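4.2 The bed as a work surface

It will surprise few readers who live in small homes that the bed turned out to be the busiest piece of furniture in our material. In the 64 homes we visited in Jisberg, the bed was the usual place for folding, sorting and piling, and in many of them it was the only flat surface long enough to lay out anything bigger than a pillowcase. We had gone in expecting to write mostly about closets. Ramanauskas, whose earlier study of laundry habits in apartment blocks has been a faithful companion to us through all of this, calls the bed "the table that happens to be soft," and we have found no better way to put it.

The softness matters more than one might think. A table gives a hard edge to line a hem against, while a duvet gives nothing of the kind, and its own creases come up through whatever is laid on top. People who fold on a bed therefore tend to work from the cloth itself, pinching up a ridge, drawing it across, and then smoothing the new layer with the flat of the hand. Figure 7 comes from a child-sized room of the sort we met again and again, with pale blue drawers close by the bed and slippers on the rug.

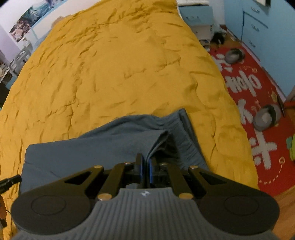
Smoothing, by contrast, was done in very different ways from one home to the next. There were people who smoothed after every fold, people who saved it all for the end, and a good number who never smoothed at all and were perfectly content with their piles. We coded 352 folding episodes in total, and we would gently caution against reading a skipped smoothing as carelessness. Many of our participants told us that a shirt bound for the drawer that same evening needs only to be small enough to fit, and we see no reason to argue with them!

Color also came up in the interviews, rather to our delight. A dark or cool-toned cloth on a warm, light cover is easy to read: its straight edge shows up plainly, and a corner that has lifted can be spotted without bending down. Slate blue on mustard yellow, as in the second panel, is a happy pairing in this respect. White sheets folded on a white duvet were the most common complaint, and 13 participants said they had taken to folding those on the floor or over the back of a couch instead.
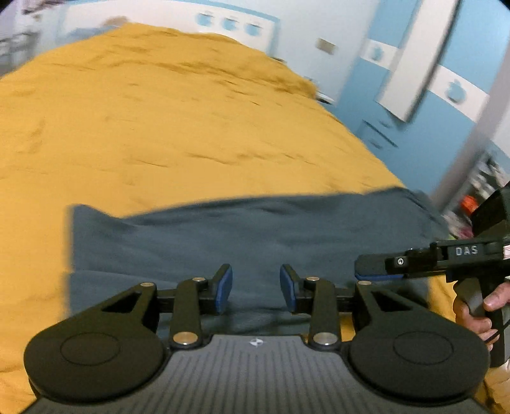

Gireo Papers in Domestic Studies 31 – page 13

Figure 7. Blue cloth on a yellow bed cover: (a) a fold pinched up between two fingertips; (b) the cloth lying roughly flat, with the bed cover showing to either side.

We should say a word about size as well, as it shapes everything that follows in Section 5. Drover's distinction between "lap pieces" and "span pieces" served us nicely here. A lap piece (a T-shirt, a hand towel) can be handled from one spot at the side of the bed. A span piece (a blanket, a fitted sheet) usually sends the person walking to the far side, or kneeling on the mattress, and kneeling disturbs the very surface the cloth is resting on. Where the bed stood against a wall, span pieces were most often folded lengthwise first, so that the rest of the work could be done within arm's reach. Where there was open floor on both sides, we saw no such preference, and the first fold went whichever way the cloth had happened to land.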